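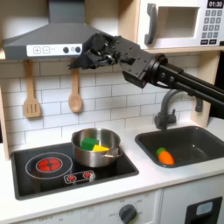
Cooking my way back to Huanca

I have been trying to make my grandmother's soup again. If you've been reading this blog since the apartment on the hill, you know this is the third winter of me trying to make my grandmother's soup, and you can skip down to the part with the spoons if you're tired of hearing about it.

For the new people (hi!): my mother's mother, Fidelina Mosquera, cooked in a house in Huanca with one window and no fan of any kind. Everything she made went into the curtains. You could stand at the gate and know whether it was potato day or beans day, and if she was toasting corn you knew it from the road. I cook in a rental where the smoke alarm goes off if I so much as think about onions. So a good half of what I learned about cooking as an adult has been about air. Fan on low before the pan goes on, up a notch when the onions go in, bedroom door shut. I spent my first year here running in from the stove to flap a dish towel at the ceiling, and my downstairs neighbor Wilson Inga, bless him, came up twice to see if I was okay and left both times with a bowl of something.

The soup itself is not complicated. Potatoes, dried corn, a little lamb on the bone if you have it, an herb I never learned the English name for and can only get frozen from the one store. What I get wrong is the order. My aunt in Lima says the potatoes go in early so they fall apart. My mother says late, because who wants mush. I called both of them in November on the same evening, which was a mistake, as they then called each other.

I have tried it both ways now and I'm with my aunt. Put in half the potatoes at the start and let them go to nothing, and that's your thick broth. Then the other half near the end (so my mother gets her chunks, and I get to keep being invited to things).
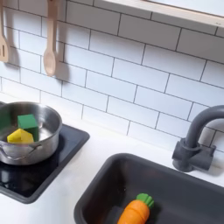

The part with the spoons

I own too many gadgets and I use a wooden spoon for nearly everything. I got my first one from Sharon Lema when we were roommates and had 2 pots between us, and it has gone dark on one side from always being held the same way. I rub it with oil when I remember. I do not remember often.

Somebody asked in the comments last time whether they can go in the dishwasher. Mine did once, by accident, and came out fuzzy, like a peach. A bit of sandpaper fixed it. These days I wash it by hand right after dinner and hang it up, and the hanging part made more difference than anything. Mine used to live in a jar with the whisk and the scissors and the thing for eggs, and whatever was at the bottom of that jar was not something I wanted in my soup.

For soup I like a spoon with a long handle and a deep bowl. For rice, something flat with a slot. That's my whole theory of utensils. Anselmo Escobar says I should try silicone, and Anselmo also puts ketchup on noodles, so.

My grandmother had a spoon so worn down that the front edge was straight. It fit the corner of her pot exactly. My cousin has it now and I'm jealous, I'll just say it.

The other thing I wanted to write down before I forget is how we played at her house. We had our own restaurant under the table. The menu was stones, mostly, and leaves when they were in season, and she would get down there with her bad knee and order. She'd complain, too! Too salty, she'd say, handing back a rock. I was 5 and I took it very hard. I'd stir it some more and bring it back and then it was perfect.
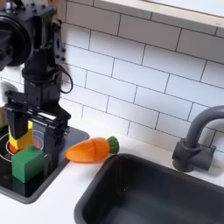 A green house and a yellow block on the stove.

I think about that whenever I'm fussing over the salt. My next try is this weekend, with double the corn, and Alfredo Panganiban is bringing bread. If you have a strong opinion about early potatoes or late potatoes, leave it below, and please don't call my mother.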